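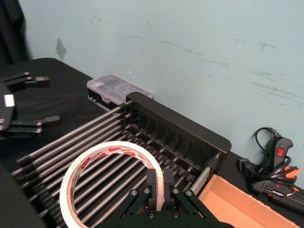 Corina Căpraru used to start her shift at the returns bench with a trolley of mixed stock and a marker pen. She still starts with the trolley. The pen stays in her pocket most of the day, as the first sort is now done by a pair of arms at the far end of the room.

Prudevgate sells tools and packing supplies by post, and up to 300 parcels a day come back. Someone has to take each item out, decide what it is and put it where it belongs. Eight people did that until last spring, when the firm brought in a two-armed cell from Wurkent.
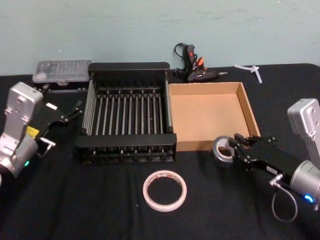 Duct tape in the right-hand gripper, beside the dish rack and the open cardboard tray.

All eight are still employed, though three have moved to the phones and one went across to goods out at her own request. The four left on returns work in pairs. One checks what the arms have sorted, and the other deals with anything the cell refuses: split packets, missing labels, things customers have sent back to the wrong company.

"My wrists are better," says Căpraru. "My eyes are more tired. I look at a screen for half the morning and I never did before."

Pay was the sore point. Checkers were first kept on the old bench rate, although they had been given 20 hours of training and a new list of duties. The rate went up in October after a long round of meetings. 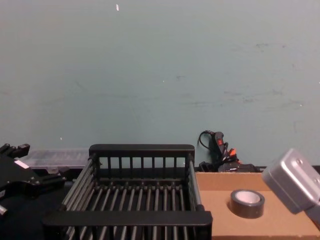
The rack between the two arms, with a roll of black tape on the cardboard.

Tape is a regular part of the work. Rolls come back in several widths and finishes, and the cell's item list, which stood at 243 lines when it was installed, has grown to 342. Most of the additions were written up by the bench staff, who know which products get mixed up.

Căpraru has asked for the checking to be split into shorter turns, with an hour on the trolleys in between. Her manager has agreed to try it on the early shift.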